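Ratine Eyewear Care Guide
Section 4: Everyday Cleaning and Storage

Updated Nov 28, 2022

Read this section before you clean your glasses for the first time. It applies to clear and tinted frames with coated lenses. For sunglasses with mirrored lenses, see Section 6.

4.1 Before you start

Work at a table with good light. Wash and dry your hands. Set out the spray, the cloth and the case so you don't have to reach for them with the glasses in one hand.

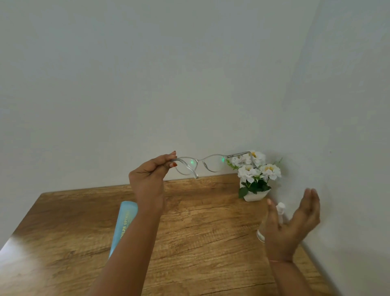 Reading time: 2 min

4.2 Checking the lenses

1. Open both temple arms fully.
2. Hold the glasses by one temple arm, close to the hinge. Keep your fingers off the lenses.
3. Raise them to the light and tilt them slowly. A green glint is normal on lenses with an anti-reflective coating. Smears show up as dull or rainbow patches.
4. If you see grit, rinse the glasses under lukewarm water before going on.

CAUTION: Never wipe a lens that has grit on it. Scratches in the coating can't be polished out and are not covered by the warranty.

4.3 Cleaning

1. Spray each lens once on the front and once on the back.
2. Lay the cloth flat on the table and check both sides for crumbs or sand.
3. Fold the cloth once and pinch the lens lightly between the two layers.

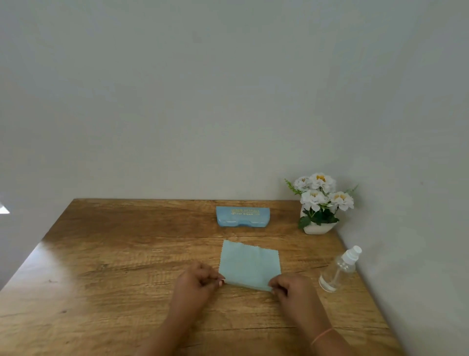 4. Wipe from the nose side outward, using light pressure.
5. Do the bridge and the nose area next, then the temple arms.
6. Turn to a clean part of the cloth and dry any spots that are left.

Note: Clear frames show skin oil and makeup sooner than dark ones. Wipe the inside of the temple arms every evening.

CAUTION: Do not use window cleaner, acetone or paper towels.

4.4 Putting the glasses away

1. Fold the left arm first, then the right.
2. Place the glasses in the case with the lenses facing up.
3. Lay the folded cloth on top and close the lid. Do not force it.

Wash the cloth by hand every 21 days with mild soap and no fabric softener. Air dry. Replacement cloths are part no. 169 and can be ordered from the Hultville or Pridton service counter.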